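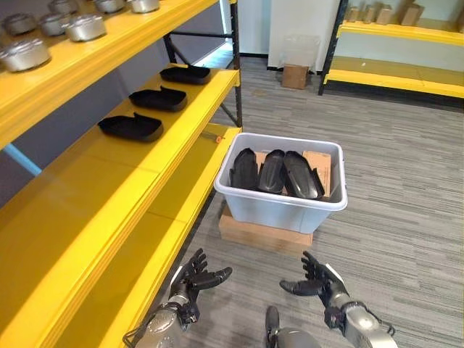
Ladan Kordestani asked whether the planner replans mid-reach now or still waits for the arm to stop. It replans mid-reach! Went in with the latest Sepp build and I'm so chuffed with it.

Old behaviour: perception finds a black tray, planner commits, arm goes. If the pose estimate shifted by 21 mm on the way in, too bad.

Now the grasp target refreshes every 30 ms and the hand bends its path to follow — no pause, no jerk. Both arms share one collision model too.

Glossy trays are still the hard ones. Depth goes patchy on the shine, so Siamak is filling the holes from the tray outline.

Replay viewer is next, hopefully in May. Log 3449 is my favourite so far, will post the plots.

Last updated: April 8, 2024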